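木の盆をひとつ、机に置く

道具の話をすると長くなる、と家族にはよく言われるのですが、今回は誌面をたっぷりいただいたので、遠慮なく長くなろうと思います。取り上げたいのは、浅い木の盆です。引き出しの中でもなく、棚の上でもなく、机の上にただ置いておく、縁のついた四角い盆のことです。

きっかけは、フレヴトン(Flevton)という小さな町で木工をしているウルディス・プリエディーティスさん(Uldis Priedītis)を訪ねたことでした。二月の、まだ朝の水たまりに氷が張っているころで、工房に入ると松の匂いがして、ストーブの脇にはお茶の支度ができていました。「まあ、先に飲みなさい」と言われ、話が始まったのは二杯目を注いでもらってからだったと思います。

ウルディスさんが長く作り続けているのが「ロジーテ(Rozīte)」という名の盆のシリーズで、これまでに47種類の寸法を試したそうです。深いもの、細長いもの、仕切りのあるもの。けれども今も注文が絶えないのは、いちばん素っ気ない、浅くて仕切りのない形なのだとか。「仕切りをつけると、みんな仕切りに合わせて物を買うんだよ」と笑っておられました。耳の痛い話です。わが家の洗面所には、まさにそうやって増えた小瓶が並んでいます。

松という木は、家具の世界では少し軽く見られがちです。やわらかく、爪を立てればすぐに跡がつきますし、節もあります。でも盆にするなら、そのやわらかさがちょうどいい。鍵を放っても音がきつくありませんし、時計や眼鏡を置くときも気を遣わずにすみます。そして何より、白い机によく合うのです。
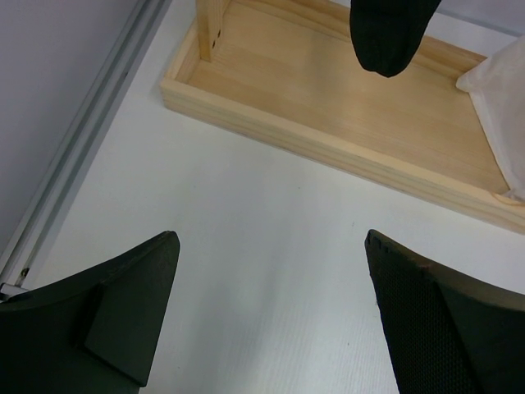 白い天板というのは便利な反面、どこか落ち着かないところがあって、物を直に置くとどれも置き忘れのように見えてしまいます。封筒も、ペンも、飲みかけの薬の袋も。そこに淡い色の木の縁がひとつ入ると、同じ封筒が「あとで読むもの」の顔になるから不思議です。わたしは取材から帰ってすぐ、仕事机の右奥に盆を置き、少し斜めに向けてみました。まっすぐ揃えるより手が入れやすく、椅子に座ったまま奥の隅まで届きます。

ウルディスさんに教わった使い方も書いておきます。盆の底は、夜寝る前に一度見えるようにすること。全部片づけなくても、木目が見えるくらいまで減らせばよいのだそうです。わたしは入れる物を4つまでと決めました。鍵、眼鏡、手帳、それからその日に届いた郵便。郵便がたまると決まりはすぐ怪しくなるのですが、縁が浅いので、あふれればいやでも目に入ります。

手入れはいたって簡単で、ふだんは乾いた布で木目に沿って拭くだけ。白い机のほうは細かな塵が目立ちますから、盆を持ち上げて下もひと拭きします。輪染みができてしまったら、100番の紙やすりでそっと撫で、あとで目の細かいものに替えて整える。いきなり強くこすると、そこだけ窪んでしまいます。わたしは一度やりました。

帰りがけには、隣町のファックコム(Fakcombe)で古い紙箱を扱う店にも寄ったのですが、その話まで始めると本当に終わらなくなるので、次の号に譲ります。机の盆には今、レムサイド(Lemside)に住む友人からの葉書が一枚入っています。返事を書くまで、そこから動かさないつもりです。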